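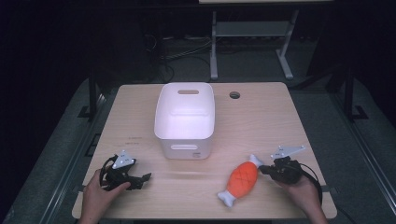

A chew toy in the shape of a meat-on-the-bone drumstick, with an open white plastic storage bin.

A dog toy bin is an open container in which a household keeps the playthings of its dog – the balls, the ropes, the soft animals and, very often, the chew toys that would otherwise end up under the sofa. Such bins are seldom made for the purpose. Most are ordinary storage bins of the sort also used for craft supplies or winter gloves, and an oval handle opening or two makes them easy to carry from room to room.

Chew toys shaped like food are among the most familiar things to be found in them. The drumstick, with a fat middle section and a white bone end on either side, is a long-standing favorite, and its raised crosshatched pattern gives the teeth something to work against. The knobbed ends are handy for people too, as they offer a good hold when the toy has to be picked up off the floor for the tenth time in an evening.

Bins for dogs are usually left without a lid, so that the animal can help itself. Small dogs do better with a low one, and a patient dog can be taught to drop its toys back in when asked, though plenty of them much prefer the taking out. The trainer Mirela Conceição, whose booklet Dindo Tidies Up appeared in 2000 and is named after her own terrier, suggests starting with a single toy that the dog knows well and a bin set close by, and adding the others one at a time.

Plastic bins are generally washed with warm water and mild soap and left to dry before the toys go back. Chew toys are looked over at the same time, and any that are cracked or have pieces coming away are thrown out.

See also: Chew toy; Dog training; Storage bin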